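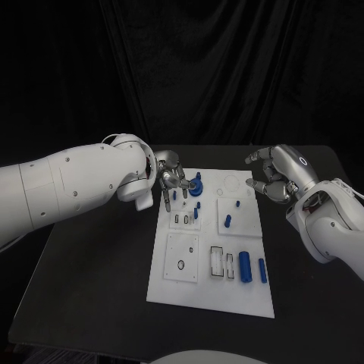

Once the Fluveo track is up and level, the curtain can be hung. Read this section through before you open the fabric bag. Most of the work is in getting the folds to fall evenly, and that is decided by how the carriers are spaced and how the fabric is handled on the first day. A curtain pulled flat lets light through at the edges and shows every mark. The black curtain behind the table hangs in loose vertical folds with faint creases in it, and you should aim for folds of that kind. Creases from packing ease out over time and don't mean that the fabric is faulty.

## 4. Hanging the Curtain

### 4.1 Before You Start

You will need:

- the curtain panels, still folded
- the bag of carriers and hooks
- two end stops for each track
- a stepladder that lets you reach the track without stretching
- a tape measure
- a clean sheet or drop cloth
- a second person for any panel wider than 84 inches

Check that every bracket screw from Section 3 is tight. Pull down on the track by hand at each bracket. If you feel movement, go back and fix it now. A track that gives a little when it is empty will give a lot more with the fabric on it.

> **Caution:** Do not hang a panel from a track mounted to drywall alone. Use the anchors listed in Section 3, or move the bracket to a stud or joist.

> **Caution:** Keep the fabric away from heaters, lamps and open flames. Flame-retardant fabric can still be damaged by heat.

### 4.2 Loading the Carriers

1. Take the end stop off one end of the track. Leave the other one in place and tightened.

2. Slide the carriers in with the hook eye facing the room. The wheels should run without catching. If one drags, take it out and look for plastic flash on the wheel – it usually comes off with a fingernail.

3. Use one carrier for each hook pocket in the panel heading, plus one spare. The spare parks behind the end stop and saves you from taking the curtain down if a wheel breaks later.

4. Refit the end stop, but tighten it only finger-tight for now.

5. Run the whole set of carriers from one end to the other by hand. Listen at the joint if your track came in two pieces. A click is normal. A bump means the ends are not lined up, and the joint needs to be loosened, pushed together and tightened again.

Note: Older Hostden tracks take the same hooks but not the same carriers. Do not mix them. The Hostden wheel is narrower and can drop out of the Fluveo channel at the joint.

### 4.3 Fitting the Hooks

1. Spread the drop cloth on the floor under the track and lay the folded panel on it.

2. Find the heading. It is the stiff band along the top edge, with pockets on the back.

3. Push a hook into the first and last pocket, then work in from both ends. All hooks must sit in the same row of pockets. The upper row hides less of the track; the lower row hides more.

4. Lift one end of the heading and check the direction of the hooks. The open side faces the wall.

5. Fold the heading back and forth along the pockets so the hooks stack up in your hand. Carry the panel up the ladder in this stack, with the rest of the fabric over your shoulder or held by your helper.

6. Start at the fixed end stop. Clip the first hook to the end stop itself, then the rest to the carriers in order.

> **Caution:** Do not let go of a half-hung panel. The full weight will go onto a few carriers and may pull them out of the channel.

If you run out of carriers before you run out of hooks, you have skipped a pocket or used up the spare. Count back from the fixed end.

### 4.4 Dressing the Folds

Dressing means training the fabric to fold where you want it to. It takes a few minutes per panel and a day or two of leaving it alone.

1. Draw the curtain fully open, so the fabric is stacked at one side.

2. Starting at the heading, run a hand down each fold from top to bottom. Keep the fold going straight down and don't pinch it.

3. Tie the stack loosely with a strip of soft cloth at chest height, and again near the hem. Do not use tape, wire or cable ties, as they leave lines that are hard to get out.

4. Leave the curtain tied overnight. Two nights is better for the heavy weave.

5. Untie it and draw it closed. Step back to the far side of the room and look at the spacing. Move single carriers by hand where a fold looks too wide.

A dark fabric hides uneven folds in dim light and shows them clearly under a ceiling lamp, so do this step with the lights on.

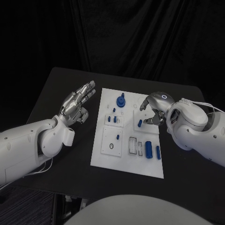
### 4.5 Setting the Hem

The hem can hang clear of the floor, just touch it, or rest on it. For rooms that get swept or mopped, leave a gap about as thick as a finger. For blocking light, let it touch.

1. Wait until the curtain has hung for two full days. New fabric drops a little under its own weight, and a hem set on the first day will be too long by the weekend.

2. Measure from the floor at both ends and in the middle. Floors are seldom level, and the middle reading is the one people leave out.

3. Pin the hem at the smallest reading that suits you. Draw the curtain open and closed a few times with the pins in.

4. Sew or iron the hem in place. If you use iron-on tape, test it on the spare swatch first and set the iron to low.

5. Slide the weight chain into the hem channel and stitch the ends shut.

If the curtain hangs behind a desk, bench or table, leave enough of a gap for the fabric to move freely when the furniture is pushed back. Fabric trapped against a table edge wears through along one line. 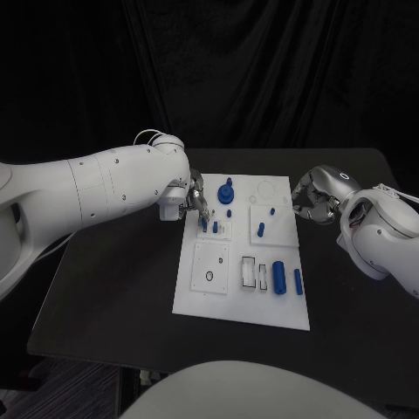 It will also pull on the carriers above that spot each time someone draws the curtain, and the wheels there will be the first to go. Check the gap again after cleaning, when furniture tends to end up in a slightly different place.

### 4.6 Final Adjustment

1. Tighten both end stops with the hex key. Stop when the screw resists. Overtightening spreads the channel.

2. Draw the curtain from end to end five times, pulling by the leading edge at shoulder height. Do not pull from the hem.

3. Look along the track from one end. It should be straight, with no dip between the brackets. If there is a dip, add a bracket at the lowest point.

4. Write the date of hanging on the label sewn inside the heading. Our service desk will ask for it if you make a claim.

### 4.7 Common Problems

**The curtain creeps open by itself.** The track is not level. Check it with a spirit level resting on the underside, and pack the low bracket with one of the thin shims.

**Light shows at the wall end.** Fit the return bracket, which carries the last hook around to the wall. It is sold separately.

**Creases have not dropped after a week.** Use a hand steamer from the back of the fabric, held a hand's width away, working from the top down. Do not iron a hanging curtain.

**Pale dust lines on dark fabric.** Go over them with a soft brush attachment on low suction. Brush in the direction of the weave. A lint roller works on small areas, though it can lift the nap on the velvet version.

**A carrier has come out of the channel.** Open the nearest end stop, unhook the fabric back to that point and slide the carrier in again. Never force one in from below.

Care of the fabric, including washing and re-proofing, is covered in Section 5. Replacement carriers and hooks are listed at the back of this guide under the track parts.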